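Search this notebook
Enter keyword or entry number
Search

Entry 105, September. Counter handling, rules revision

Started 9:40, after the floor check. Goal for the day is to get the working rules for the counter bench into one place. Right now half of them are on the whiteboard, some are in the old Dadine handoff notes, and the rest are habits that people pick up by watching each other. The Jarkow group will be running the same tasks from next month and they asked for something written.

This entry is the draft. If you disagree with a rule, write under it. Don't erase.

Before power

Walk the work area first. Check the floor behind the base, not only the side you are standing on. Cables go along the wall and never across the path to the stop button. The button gets pressed and released once at the start of every shift, by the person who will be holding it. A test done by the last shift doesn't count.

One person operates, one person watches. The watcher has the stop in hand and doesn't type, eat, or answer the phone. We have let this slide on short runs. The short runs are where we had both of our contacts with the wall, so the rule covers those too.

Speed and force

Cap for counter work is 105 mm/s at the fingertip during approach, same as in the Latuheru procedure. Free travel above the counter can go faster, up to 600 mm/s, but only with everyone behind the tape. If anyone steps over the tape, the operator pauses the arm and waits until they step back. Saying "I'm coming in" is not enough. Wait for the operator to say "paused" out loud.

Grip force goes on the sheet before the first grasp. For thin-walled objects, start at the lowest setting and go up one step at a time. An open can dents much more easily than a sealed one and the dent changes the next grasp, so treat open and sealed as different objects in the log. Same brand and same size is still two object types.

Don't change force and speed in the same run. I did this in entry 98 and couldn't tell which one had helped. Had to throw out the afternoon.

Objects on the counter

Drinks cans get emptied, rinsed and drained before they go anywhere near the arm. Fruit gets checked each morning and replaced when it goes soft. Leave room for the fingers on both sides of the target. If the neighboring object is close enough that the back finger could touch it, either move it or write the run up as a clutter run. Don't decide afterward which kind it was.

Reset positions by the layout card. If you reset by eye, say so in the log. Resetting by eye is allowed for practice and not for scored runs.

Lighting goes in the log as well. The polished top throws reflections and the arm lays a long shadow across the counter to its right, and both shift when someone changes the lamps or the blinds. We lost time on run 1713 looking for a software fault when the blinds had been opened over lunch. Write down lamps on or off, blinds up or down. Two words each is plenty.
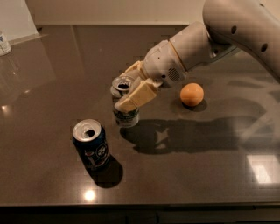 Can the watcher step in and stand a can back up while the arm is holding something?

Only after the operator has paused the arm and said so, and the held object should be set down first whenever there is a clear spot for it. If there isn't one, end the run, log it as stopped by hand, and release by the normal routine. Never pull an object out of closed fingers.

That came up twice at Drirkthorpe and the answer was different each time, so it goes in the rules as written above.

Stopping

Anybody in the room may call a stop, including visitors. The operator stops first and asks second. No one has to justify the call, and the log line just says "stop called" with the time. I would like to see more of these in the log than we have now.

After a stop caused by contact, the arm stays down until both people have looked at the fingers and at the joint nearest the contact. Check the finger pads for cuts and for anything stuck to them. Wipe with a damp cloth, no solvent. The solvent we used in spring left the pads slick and it took a while to figure out why grasps were slipping.

Logging

Failed grasps get logged the same as good ones. A slip that recovers is a slip. If the object ends up in the right place but was dragged there, write "dragged."

Keep the raw recordings for any run with contact, even a light one. The others can be cleared at the end of the month if the disk is full.

Open items

- Tape line is peeling by the sink side. Replace, and move it out a hand's width while we're at it.
- Layout card has no spot marked for round objects. They roll if the counter gets bumped. Thinking of a small ring drawn in pencil, but that may show up in the camera views. Ask Jarkow what they use.
- Decide on the 105 cap for heavier objects. Dadine notes give a lower figure for anything full of liquid and I can't find where it came from.
- Print the stop rule large and put it on the door.

Stopped 4:15. Arm parked, power off at the wall, counter wiped. Draft is in the shared folder, comments by the end of the month please.

2 comments
0 shares

Recent entries
Finger pad wear, second check
Layout card for the counter bench
Latuheru procedure, notes from the read-through
Blinds, lamps and run 1713
Stop button test at shift change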